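We use cookies to improve your visit. By continuing to browse you accept our cookie policy. Accept | Settings

Pavdale robotics club gets ready for its second season

Aug 14, 2021

The Pavdale robotics club meets in a former machine shop behind the high school, and it does not take the summer off. Levente Vincze has run the club for five years. He taught shop before that and still teaches two sections of it. I spoke with him on a weekday evening while the students worked at the far end of the room.

The club is building for the Sayce Challenge, a regional contest for high school teams. Each team brings one arm and a set of programs. The arm has to find parts, pick them up, and put them into holders, with no student touching the controls once the run begins.

"Last year was our first time in it," Vincze said. "We finished 27th out of 31 teams. I thought that was fair. We had an arm that could grab things and we had not thought much about letting go of them."

Most of the spring went into fixing that. The students named their robot Cluker, for a noise the old gripper made when it closed. The gripper has been replaced and the name has stayed.

Vincze said the hardest thing to teach is patience with small errors. "A kid writes a program and the part goes in. They want to move on to the next thing. I ask them to run it again, and again after that. On the fourth try it hits the rim. Then we have something to talk about."

The rule in the club is 10 clean runs in a row before a task is marked done on the whiteboard. A student who gets nine and then misses starts over. Vincze said there were complaints when he brought in the rule in June, and that the students now enforce it on him.

I asked how the work is divided. He said there are no permanent jobs. Students who spend a month on programming go to the bench for the next month and make parts. "I had a very good programmer who had never drilled a hole," he said. "She was writing moves that no wrist could make. After a few weeks building, her programs got shorter."

The practice boards are the club's own work. The contest organizers publish a drawing of the task board, and the students draw up versions with changes to them.

"If you only practice on the exact board, you learn the exact board," Vincze said. "So we shift a pocket over, or turn the whole thing at an angle, and see what breaks. Usually a lot breaks." 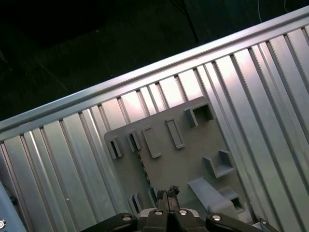
Light is another problem. A program that finds a pocket easily in the afternoon can lose it at night under the shop lamps, and shiny metal makes it worse. Vincze said the team has stopped trying to control the lighting and now tests at different hours.

"The contest is in a gym," he said. "We don't get to pick the bulbs. Last year we were next to a set of doors and somebody kept opening them."

Money is tight but not the main worry. Dosten, a parts supplier in the next town, sells to the club at cost. The rest comes from a spring car wash and a small grant from the school. What Vincze would like is a second arm, so that half the group is not waiting for a turn.

He would not give a target for this season. "I'd like us to finish every run we start," he said. "We had two last year where the arm just stopped and the kids stood there. I don't need a trophy. I would like not to have that again."

New members can come by any evening meeting once school opens. No experience is required, but closed shoes are.

Comments (3)

dkrell: My son was on the team last year and came home talking about nothing else. The 10 runs rule has made it into our kitchen.

Marguerite T.: Is this open to eighth graders? The school website doesn't say.

oldlathe: Good to see that building being used. I took shop there when it still had the belt drives.

Related stories
Pavdale High changes bell schedule for fall
Summer reading program adds evening hours
Car wash raises money for three school clubs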